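About Ketilsson

Ketilsson reads labels. We are a small shop in Drustville that checks what is printed on household bottles, tubs and refill pouches before an importer puts them on a shelf. People bring us a product, we go through every panel on it, and they get back a written report saying what we would leave alone and what we would not.

We started out as two people who did not believe much of what packaging told them. There are 9 of us now and the attitude hasn't improved. If you are looking for a firm that will tell you your bottle looks great, there are several in town and they answer the phone faster than we do.

What we doubt

"Concentrated" is a word we ask about every time. Concentrated compared to what? Sometimes there is an answer, such as an older version of the same product at a known strength. More often somebody in marketing liked the sound of it. We feel the same way about "gentle," "pure," "family size," and any circle with a ribbon on it.

Round emblems are a sore subject here. A circle near the brand name looks official, and buyers treat it that way. It may be a real certification mark. It may also be a drawing of one. Our first question to a client is who issued it and whether we can see the paper. If the paper is expired, or belongs to a different bottle size, we say so in the report, and we have lost clients over it.

Then there are photographs on labels. A picture of a clean white something tells you what the seller hopes you will think. We don't grade pictures, but we do ask whether the picture promises a use that the directions don't cover.

How we look at a bottle

Every product goes on the table the way a shopper would meet it. We don't start with the flat artwork file, and we are suspicious of anyone who does. A file is lit from behind on a big screen and everything on it is legible. Wrap the same design around a cylinder, lay it on its side, put a shine on the plastic, and half of what you approved is gone.

Small type is where this bites. Dark orange and yellow characters on an orange bottle might look handsome in a design meeting. Up close on a table they can turn to mush, and the bold blue on white wins every time. Nearly always, the part that turns to mush is the part a worried parent would want.
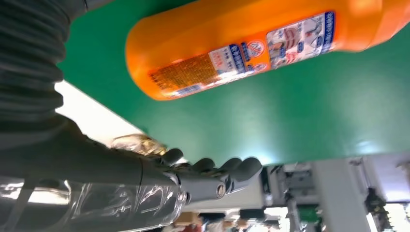
Languages

A good share of what comes in is printed in Chinese, and the importer usually plans to add an English sticker. We are not fans of stickers. They cover things, they peel, and the English is often a summary of the front panel with the back panel left out. We compare the sticker against the whole original label, line by line, with a reader for each language. Machine translation is not accepted as a source in our reports. We have tried it on fine print and would not bet a bottle of dish soap on it.

What we have to show for it

Since opening we have reported on 1,894 products. Of the ones that came through last year, 138 went back to the client with a note to fix the print before sale. We don't publish a "success rate." We only know what we told people, and plenty of them thanked us and then did as they pleased.

Our longest running job is the Plosum file, a shared list of claims and wordings we have questioned, with the answers we got. Clients can read it. Some find their own phrases in it and are not happy.

Who pays

Clients pay a flat fee per product, the same whether we find nothing or fill six pages. We don't take a cut from printers, and we don't sell label design. Grakico, the packaging supplier downstairs, shares our loading dock and our mailing address. We don't own any of it, it doesn't own any of us, and we charge them like anybody else.

What we don't do

We don't test what is inside the bottle. If you need to know whether a cleaner cleans, you want a lab. We also don't give out seals, badges or "Ketilsson Approved" stickers. We get asked for one every month and the answer is still no.

Visiting

The front room is open to walk-ins from 9 in the morning until noon. Bring the real product, full or empty, with its cap and any leaflet that came with it. Phone pictures are fine for a first conversation but we won't write a report from them. We close for part of February, when we go back over the Plosum file and argue about it.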